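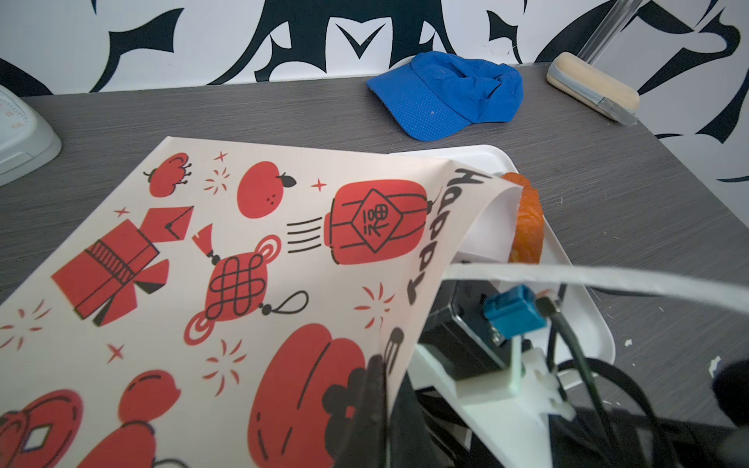

Wrist cam: printed artwork keeps coming back as graspable objects

Gikidar user board > Perception

lutfa_d
Posts: 50

We run Gikidar for planning with Gramasine doing grasp proposals off the wrist camera. Tabletop clutter, parallel fingers, nothing exotic. It's been OK on plain props. Since we added a paper gift bag with Lunar New Year artwork on it, the proposals have gone bad.

The bag has an orange printed on it, plus a lantern, a knot with a tassel, a jacket and a lot of small sparkles. The segmenter gives me an instance for nearly every one of them. The orange is the worst. It scores higher than real food on the table. Gramasine then puts a grasp on the mask, the planner says it's reachable, and the fingers close on flat paper.

The wall behind the table doesn't help. It has a large black and white swirl pattern and I get instances there as well, but those are out of reach and the planner drops them.

What I've tried so far:

Raising the score threshold. It loses the small real objects before it loses the orange.
Adding "printed picture" as a negative class. Some improvement on the lantern, none on the orange.
Depth. We have no depth at the wrist, only a fixed overhead sensor, and the bag shadows a good part of the table from up there.

Has anyone got this working without putting a depth camera on the wrist? There's no room left on the bracket.

timo.gerlach

What is your frame selection doing? You say the proposals come off the wrist camera, but not which frame. If you're taking whatever is newest when the planner asks, a lot of those will be mid-move.

lutfa_d

Newest. The planner calls, the node hands over the last frame in the buffer.

timo.gerlach

Then I'd fix that first. A still frame and a moving frame of the same table will give you different masks, and you can't tune a threshold for both.

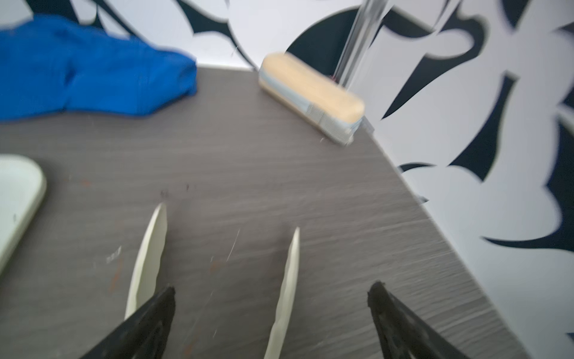 Usha Pinto

Agree with Timo on frame selection. With blur like that, the specks and scratches on the tabletop smear together and the edge of the sponge block goes soft. Your segmenter will still return something with a score attached, and the score won't tell you the frame was bad.

We gate on joint velocity, not on image sharpness. Sharpness looked like the obvious choice and we dropped it. A plain gray tabletop scores as blurry even when the arm is standing still, and your wall scores as sharp even when it isn't. Joint velocity is already in the Gikidar state message, so the gate is a few lines. Under the limit for 9 control cycles in a row, then release a frame.

I don't think it will fix your orange, though. A sharp picture of a printed orange is going to look even more like an orange.

m_ebihara

I disagree about velocity alone. On our arm the joints report near zero while the fingers are still ringing. If the fingertips are thin you will see it at the tips before you see it anywhere else. We use both: velocity first, then an image difference between two consecutive frames, computed only inside the finger mask.

Usha Pinto

What are you using for the finger mask? If it's a fixed one from calibration I'd be careful.

m_ebihara

Fixed, one per gripper opening, interpolated between them.

Usha Pinto

That's my objection. A fixed mask assumes rigid fingers. With long slender tips the shape in the image depends on load and on how they were mounted that morning. When the mask is off by a few pixels you leave a white sliver uncovered, and the segmenter will call that an object too.
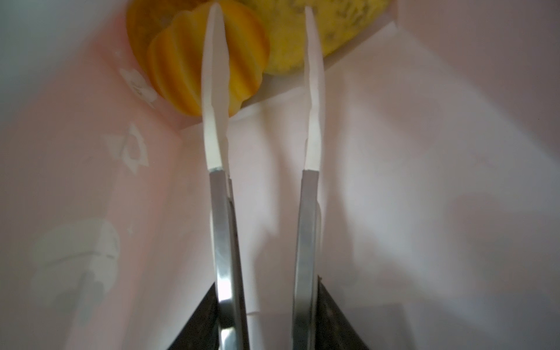

We went through this with ribbed and speckled yellow objects sitting behind the tips. The uncovered sliver of fingertip got merged into whatever was behind it, so the mask for the object grew a long white tail, and the grasp center slid down the tail toward the palm. It took two of us most of an afternoon to see it. The planner was doing what it was told the whole time. What we do now is segment the fingers live with a point prompt at the known metal-to-tip joint, then dilate the result and subtract it from everything else. It costs time per frame but we only run it on gated frames.

m_ebihara

How much time?

Usha Pinto

280 ms on our machine for the finger pass, and that's an old card. If you're doing one proposal per stop it doesn't matter. If you're servoing, it does.

m_ebihara

We servo, so no for us. For Lutfa it could be fine.

lutfa_d

We stop, look, plan, move. So 280 is fine.

Back to the orange. I put in the velocity gate over lunch. Proposals are a lot more repeatable now. They are repeatably on the orange. I suppose that's progress.

ingvar_e

You don't need depth for this, you need parallax. You have a moving camera with known poses. Take 2 gated frames from different positions, match features inside each mask, triangulate. For a printed figure the points all land on the same surface as the paper around it. For a real fruit they stand in front of or above their surroundings. Compare the points in the mask with a ring of points just outside it. If one smooth surface explains both, it's print, reject it.

There's a small Trindix node that does the triangulation part. It wants poses in the camera frame, and the docs say base frame. The docs are wrong.

timo.gerlach

A single plane won't do it. Paper curls. If the sheet is bent over something, a printed figure near the bend has real relief across it and a plane test calls it an object.

ingvar_e

I wrote smooth surface. Fit a low order patch, quadratic is enough. What you're testing is whether there's a step at the mask edge. Curled paper has no step at the outline of the drawing, whatever the curl is doing.

timo.gerlach

Fair, I read that too fast. You'll still have trouble where the drawing runs up to the edge of the paper, the ring lands on the table there.

ingvar_e

Yes. Þórarinsdóttir's old thread in the calibration section covers that case. Drop the ring points that fall outside the parent mask, and if fewer than half are left, ask for another view.

m_ebihara

All of this depends on the hand-eye calibration. With a small baseline an error in the transform will look like relief. I'd check that before writing any of it.

lutfa_d

Did this in stages. Posting what worked in order, for whoever finds this later.

1. Redid hand-eye. Ours had drifted. Masanobu was right that it mattered, the triangulated tabletop had a visible bow in it with the old transform.

2. Velocity gate as Usha described. I kept her 9 cycles and added no image difference check. If our tips ring, I haven't seen it in the results.

3. Parent masks. The bag is now segmented as one thing first, and anything fully inside it is marked as a candidate for print. Cloth sticking out of the opening breaks across the parent outline, so it isn't marked and stays graspable. Letters and sparkles go away here on size alone. 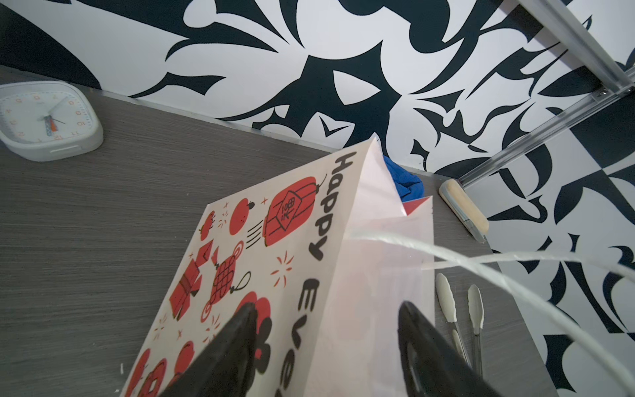 4. Ingvar's step test with the quadratic patch, on marked candidates only. Trindix for the triangulation, poses in the camera frame.

5. Whatever fails the step test is merged back into its parent. Gramasine then gets one bag mask and proposes on the rim or the handle.

6. Finger subtraction. Not done yet. I have a fixed mask for now and I know what Usha thinks of it.

The orange is rejected every time in the replay of our December logs. The knot still gets through now and then when the bag is tilted. Looks like too few matches on it.

Usha Pinto

Try matching over a slightly larger crop for the knot and keep the test area the same. And do step 6.

m_ebihara

What do you do when the bag itself is the parent of a real object lying on top of it? Step 3 would mark that as print.

lutfa_d

It gets marked, then step 4 should find the edge and let it go. I've only tested that with thick things. A flat card on the bag would probably be merged, and I don't have an answer for that one.

ingvar_e

A card on a bag is below what you can triangulate with that baseline. I'd leave it. Can you post the patch fit? I'd like to run it on our side with the ring points weighted.

lutfa_d

Cleaning it up, will put it in the tools section tonight.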